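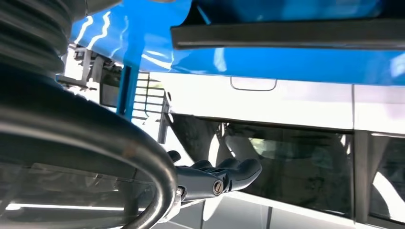 Robot fingers close to the window of a white car, under a glossy blue panel.

When I sat down with Yolandi Cele she had already made a pot of coffee and laid out three years of spreadsheets across the table, and I knew I was in for a good long talk. Yolandi looks after equipment planning at Mokgethi, a vehicle finishing shop that has been adding robots to its handling work, and she has very kindly agreed to tell us what she wishes she had known before the first purchase order went out.

"People always ask me what the arm costs," she said, laughing. "And I tell them, that's the easy line! You phone up, you get a quote, you type it in. It's everything hanging off the arm that will keep you awake at night."

She means the cables, the covers, the fingers, the brackets and the guarding. In the first budget, back in July of the year they started, all of that sat under a single heading called "sundries," and she still winces when she scrolls past it. The bellows covers alone took her by surprise. "I had one spare down for the whole cell. One! Marietjie looked at that number and then she looked at me, and she didn't have to say a thing."

Marietjie Mtshali is the lead technician, and she joined us for the second cup. She has strong feelings about cables, and she was happy to share them.

"A cable on a robot has a hard life," Marietjie told me. "It bends every time the arm bends. So when a supplier gives you a price I want to know what the replacement cable costs, how long it takes to arrive, and if my own people can fit it. If the answer to the last one is no, then you must budget for the visit as well."

The shop looked at two suppliers, Gumano and Arnis, and the choice took far longer than anyone had planned. Gumano's quote was lower on paper. Arnis included the fingers, a set of spares and 2 visits to teach the crew. Yolandi built a sheet with 107 lines in it so she could put the two side by side, and she says she would do it again tomorrow, even if it did eat up most of her evenings that winter. They went with Arnis in the end, though she is quick to say that Gumano was a pleasure to deal with and may well get the next job.

I asked about the fingers, which have to work so near to glass and shiny paint. Both women started talking at once.

"You pay for time," said Yolandi, once they had sorted out who was going first. "Time to set it up slowly, next to a real car, with somebody patient at the controls. We put down 30 hours for that and we used over 200. I'd rather you printed that than anything else I've said today."

Marietjie agreed, and added that those hours should have their own line, where a manager can see them – otherwise they are the first to be trimmed when the total looks too big. She also asks for a small paint and trim allowance now, and likes to have it approved before the machine arrives.

Next on the list is a second cell, which they are calling Navari, and the request for quotes went out on 10/10/19. Yolandi showed me the new budget with some pride. The heading "sundries" is gone. There are four spare covers in it, a proper cable line, and a row near the bottom that just says "Marietjie's list," with a figure beside it that she asked me not to print.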